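Laundry and Cleaning > Sorting and Washing
Thread: Red shorts in with the whites, how risky is it really?

pelkonen_st
Jan 3, 2022
We moved into the Nusden building in May and the washers in the basement are Zevo front loaders, paid per load. I have always kept reds separate. With only two of us there is never a full load of red, so it sits in the basket for weeks. I want to start washing it with the whites on cold. Has anyone done this long term?

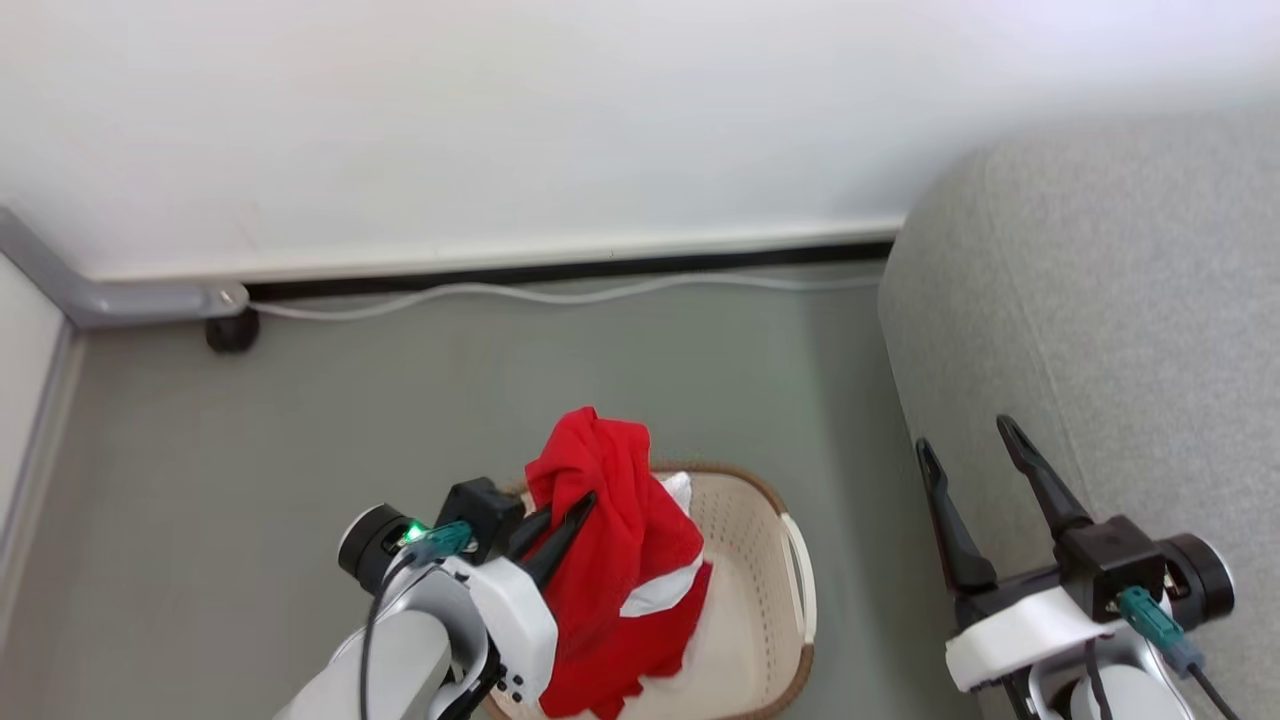
The whites are mostly undershirts and pillowcases, all cotton. The red is gym stuff, polyester I think, but the tags are too faded to read.

sekville_mike
If it's polyester and has been washed a few times, you're fine on cold. I've mixed for 5 years. One pink sock in that time.

dryrack1711
I disagree. I had a set of pillowcases go pink from one red T-shirt that had already been washed more than 2 times. Cold water slows it down but doesn't stop it. Keep them apart.

sekville_mike
A T-shirt is cotton. He said gym stuff.

dryrack1711
He said he thinks it's polyester. Do the towel test first. Wet a corner, press it in a white paper towel for a minute, and look for color.

pelkonen_st
Did the towel test on one pair of shorts and got nothing. Will do the rest tonight.
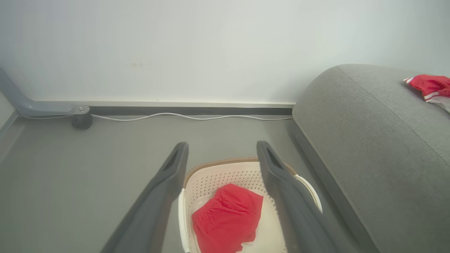

My other question is about where to sort. There is no closet in this apartment, so everything goes in one basket on the living room floor. I've been using the sofa as the second pile, a red thing with white trim up there by the arm, and it works until someone wants to sit down. Would you get a second basket or one of those divided hampers?

lintscreen
Second basket. Divided hampers are a pain to carry down stairs, and one side always fills first. Get one with holes in the sides like you have so damp gym clothes can air out.

dryrack1711
Second basket, agreed. About the white trim, if the red was going to run, the trim would usually show it first. Check it after each wash.

pelkonen_st
Good point about the trim. I'll get a basket this weekend and run one mixed load with old undershirts only.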